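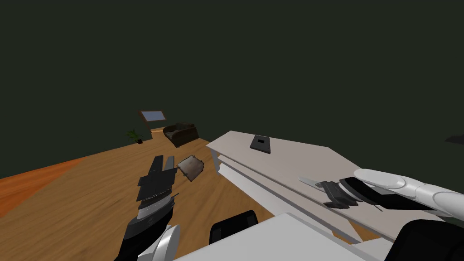
Lorkivix opens its chore results for the spring, and yes, the laundry is still on the chair

FOR RELEASE: April

PRORNSKA. Every time I tell someone what I do for a living, I get the same question: so when is it going to clean my house? I run the household program at Lorkivix, and we're putting out our spring results today, so let me try to answer it properly (my sister will be asking again on Saturday, and I'd like to have something to send her).

The short version is that a two-armed robot can tidy a living room in simulation pretty well, can tidy a real one slowly, and can't be left alone with either. We think that's good news! It's a lot further along than we were when we started the Sarkell program, and we'd like people to see the numbers as they are.

Sarkell is our set of household chores for machines. There are 12 of them in this release, all things you'd do on an ordinary evening without thinking: pick a cushion up off the floor, clear a flat item from a low shelf top, move a potted plant without tipping it, push a drawer shut, wipe a surface, fold a hand towel, and so on. The robot gets each chore in a simulated room first, with a sofa and a shelf unit and the usual stuff lying where it shouldn't be. If it does well there, it gets the same chore in our test apartment in Prornska.

In simulation, the robot now finishes 8 of the 12 chores reliably enough that we've stopped watching every run. In the apartment it finishes seven. I was surprised that gap was so small, and so was everybody on the team, and we spent a good while checking we hadn't fooled ourselves before writing it down.

The ones it can't do are the ones you'd probably guess, plus one you wouldn't. Towels are hard, and so is anything else that changes shape when you grab it. Wiping is hard too, mostly on the question of when to stop. But the one that drives me up the wall is the thin flat thing on a flat surface. Think of a tablet on a tabletop. You or I slide it to the edge with a fingertip and pinch it there, and we've been doing it since we were small. Two stiff parallel fingers coming down from above have almost nothing to get hold of. Our robot has learned the slide-to-the-edge trick in simulation and does it nicely, and then in the apartment it shoves the thing clean onto the floor more often than I'd like to admit in a press release.

Then there's speed. Tidying the apartment living room takes the robot about 18 minutes on a good run. I can do it in the time it takes the kettle to boil, if company's coming. We haven't pushed on speed yet and we don't plan to until the flat objects are sorted out.

We've also been asked a lot about shops and stockrooms, so we ran a smaller trial with Aliyu, the home goods store two streets over from our office. The chore was putting returned items back on low shelves before opening. It went better than the apartment did! Shelves in a store are where they were yesterday, the boxes have square corners, and there's no dog. The staff at Aliyu still had to straighten a fair number of boxes afterward, and they told us so in plain terms, which we appreciated. If you want my guess, this kind of work will be handed to machines well before anybody's living room is.

So, can machines do the chores yet? Some of them, slowly, with a person in the next room. I wouldn't buy one for my own house this year, and we aren't selling one.

What we are doing is sharing the simulated rooms and the full list of Sarkell chores, along with the results for each, including the failed runs. They're free for schools and research groups to use. If your robot can pick a tablet up off a table, please get in touch, because we'd really like to know how you did it.

Reporters are welcome to visit the test apartment and watch a session. Mornings are best, and please wear shoes you can slip off at the door.

About Lorkivix
Lorkivix is a small robotics company based in Prornska. We build and test software for robots that work in homes and stores.

Press contact: Lorkivix household program, Prornska office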